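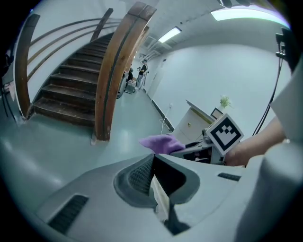 What does the Ellwood Household Textile Care Dataset contain?

The dataset contains 3,000 written records of how everyday household textiles are washed, dried, ironed and stored. Each record covers one item and sets out the fibre content as printed on its label, the care instructions supplied with it, and the method the household normally follows.

Background

The dataset was compiled by the Ellwood Textile Archive with the support of the Costton Museum of Domestic Life. Earlier surveys held by the Archive recorded what manufacturers advised. They said little about what people did at home, and the two often differ. The present collection was planned to place both kinds of information side by side, in a form that can be searched and compared.

Returns were gathered from 149 households in Costton and the villages nearby. Each household completed a paper form, which was then typed up by Archive staff using the Aline entry tool. Spelling was corrected where the meaning was clear. Local words for items and methods were kept as written and are listed in the glossary file.

Files

records.csv — the main table, one row per item
households.csv — household size, water hardness band and type of drying space
glossary.txt — local and older terms, with short definitions
codes.txt — the full list of care codes and their meanings
CHANGES.txt — corrections made between releases

Fields in the main table

Each row has 11 fields: item_id, household_id, item_type, fibre, label_wash, label_dry, home_wash, home_dry, ironing, storage and notes. Temperatures are given in degrees Celsius. An empty field means that the question was left blank on the form. The code NK means that the household answered "not known", and the two should be kept separate in any analysis.

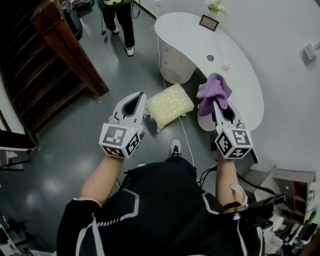 The notes field is free text and varies a great deal in length. Some households wrote a single word, while others gave full instructions for starching table linen or airing blankets. Users who intend to process this field by machine should read a sample of entries first, as abbreviations are not consistent from one household to the next.

Known limitations

Wool and silk items are under-represented. The form was sent out in June, when many winter items had already been put away, and several households reported only what was in regular use. Items made from mixed fibres are recorded under the fibre listed first on the label, with the remainder given in notes.

The Waltenetti classification of weaves was considered for this release but has not been applied. It may be added later as a separate file — existing item numbers will not change.

Access and reuse

The dataset may be used free of charge for teaching and private study. Publications should cite the Ellwood Textile Archive and state the release number shown in CHANGES.txt. Requests for commercial use, and reports of errors, should be sent in writing to the Archive, quoting the item_id wherever possible.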